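Brument grant, July progress report, prepared by Ryota Ichikawa

**Work completed.** The arm's motion policy was retrained on 206 demonstrations from the Rillulton site. In testing it finished 178 of 206 replayed tasks, up from 4 with the untrained baseline. Cable routing on the arm is unchanged: the line loops over the upper segment and is clipped at the side of the wrist.

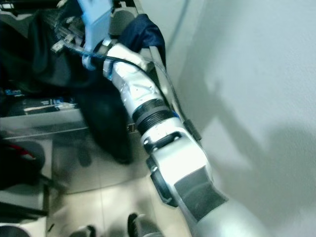

## Next period

Collect more demonstrations at Orkance and repeat the test with the same scoring rules. No change to the budget is requested.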